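Teaching a fold on soft stuff: hand guiding or remote?
Greltosstead Makers Board > Robots and Automation > Arms

drutlow
Posted December 27, 2019

I've been trying to teach my arm to fold a fuzzy striped throw in half. Simple task: pinch near a corner, lift, carry it across, let go. I have done 38 demos so far, all by hand guiding (arm in free mode, me pushing the wrist around). The replay is poor. It grabs a bunch of pile and no backing, or it grabs too much and drags the whole thing.

The Drutonach guide says 300 demos for cloth. Before I spend my evenings on that I'd like to know if hand guiding is the wrong way to collect them. Wrist camera only, two-finger gripper, no force sensor.

pallet_jack
Reply 1

Switch to remote. When you hand guide, your arm and sleeve keep getting into the wrist view, and the policy learns from pictures that won't exist at run time. I lost a full set that way. With remote control the camera sees only what it will see later.

Second thing, slow down on the lift. Long pile smears badly if you move at normal speed.

ninebolt
Reply 2

I don't agree on remote for this. You can feel the backing through the wrist when you hand guide, and you can't with a cheap leader arm. On fleece and plush I get far better grasps by hand. Stand behind the elbow, hold the forearm and keep your sleeve back. Then you're out of the view.

Agree about speed though. Can you post a frame from a lift?

drutlow
Reply 3

Teal and white, long pile. With the camera this close it's mostly fur, and the tufts hang down between the fingers. I can't tell from a frame like this one how much backing I have.

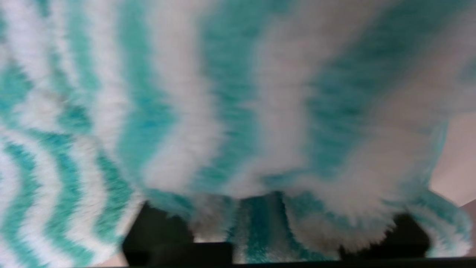 Reply 4
pallet_jack

Yes, that's too blurry to learn a grasp from. Drop your speed by half for the lift and check your exposure time. If the shutter is on auto, lock it shorter and add a lamp.

I'd also add a fixed camera off to the side. The wrist view is fine for the last inch, but on a close lift it's nearly all fabric and has no idea where the far edge is.

Reply 5
ninebolt

Side camera, yes. I wouldn't throw the blurry ones out yet. The robot will see some blur when it runs too, and if you train on nothing but clean frames it gets lost as soon as it moves. Keep them, but pause with the fingers closed before every lift so there is at least one still view of the grasp.

The zigzag part on the left might be useful. The bands are narrower there, so you can see which way the cloth is being pulled. I'd start my grasps near that.

Reply 6
trellthorpe_tim

We tried both at Trellthorpe on bath mats. 900 demos in the end, most of them remote. Hand guided gave better single grasps, remote gave more even paths. What helped most was having one person do all of them. Two people fold differently and the arm ends up doing something in between — usually dropping it halfway.

Reply 7
pallet_jack

900 for a bath mat is why I gave up on cloth.

Reply 8
drutlow

OK. I'll add a side camera, pause before the lift, and do the next batch slow. I have an old Amato leader arm I can borrow, so I'll split it: one batch by hand, one remote, same throw, same start position. Will post the grasp results for both when I have them.

Reply 9
ninebolt

Shake the throw out between demos. Mine got a crease from being folded the same way every time and the policy learned the crease.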